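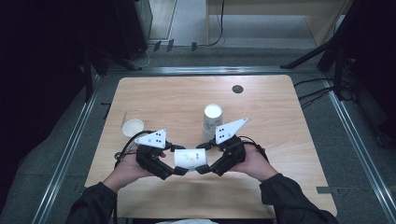

Clurnar to put paper cups back in break rooms

Paper cups are coming back to the break rooms at Clurnar, almost a year after the company took them out and asked staff to bring mugs from home.

The change starts in February on the second floor and will reach the rest of the building by spring. Teresa Horgan, who manages the office, told staff in a short notice that the mug plan had run into trouble at the sinks. There are 2 of them for the whole building, and by 10 a.m. both were usually full.

"People were washing up in the restrooms," Horgan said. "That was the complaint I heard most."

The new cups are white paper with a small printed design on the side. They come from Granik, a local supplier, in sleeves of 100, and will be stacked on the tables next to the coffee machines. Staff are asked to take cups from the top of the stack and leave the rest standing. Opened sleeves should be finished before a new one is started.

Mugs are still welcome. The shelf over the second-floor sink, which holds 34, will stay where it is, and anything left in the sink overnight will go into a box by the door. Mugs not claimed by the end of the month will be donated.

Used cups go in the narrow bin marked for paper, with lids and stirrers kept out. Valentyna Melnychuk of the facilities team said the hauler turned away several bags last year over plastic lids. Cups with coffee still in them should be emptied first — the bags leak on the stairs.

Not everyone is pleased. Thandeka Ngubane, who works in accounts, collected 72 signatures last fall asking for a dishwasher instead. She said she was told the plumbing on the second floor could not take one without new pipes, and that the request would be looked at again with next year's budget.

"I'll keep using my mug," Ngubane said. "I would still like somewhere to wash it."

Questions about deliveries can be left at the front desk. The third-floor break room will be closed for one afternoon while its counter is replaced, and a notice will go up on the door beforehand.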